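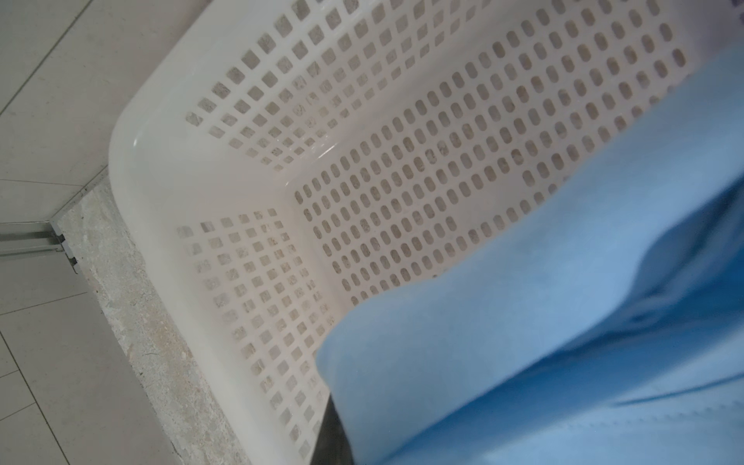
Slide 1. White laundry basket, square holes in the walls and long oval slots in the bottom, light blue fabric over one side.

Speaker notes, laundry talk for new residents, Enstead house

Good evening and thank you for coming down. I will speak 30 minutes, then we go together to the laundry room.

(Leave slide 1 on the screen while people sit.)

I would like to begin with the basket. Many of us grew up with a closed hamper, with a lid. For damp things I recommend a plastic basket with holes, also in the bottom. Air can come in from below if you put the basket on two strips of wood. On a flat floor or a bench the slots in the bottom do not help so much.

Point to the corners. Rounded corners are easier to wipe, and a knitted sleeve does not catch there so quickly. The holes collect lint. Once in a month, rinse the basket in the tub and use an old toothbrush.

Next point, towels. A damp towel should not stay in the basket overnight, even in this kind with holes. Hang it first on the rail, and put it in the basket when it is dry.

(Ask: who has a balcony? Those persons may use the folding racks, colour green, from the Yule cupboard.)

Sorting. We have 2 machines on the ground floor. Please keep light blue and other pale colours apart from new jeans. If you are not sure about a garment, wash it alone the first time in cold water.

How much to carry. The stairs at the Sullura entrance are narrow. Fill the basket only until the rim, so you can see your feet. Who has a sore back can take the lift at the Ciltura side.

Slide 2, prices. One wash costs 300 cents, paid with the card. In June we counted 1,414 washes in the whole house, so the evenings are busy. Mornings are much more quiet.

(If somebody asks about dryers: the lint filter must be emptied after every load, and the new seal is already ordered.)

Please write your room number on your basket with a marker, under the rim. Now questions, and after this we walk down.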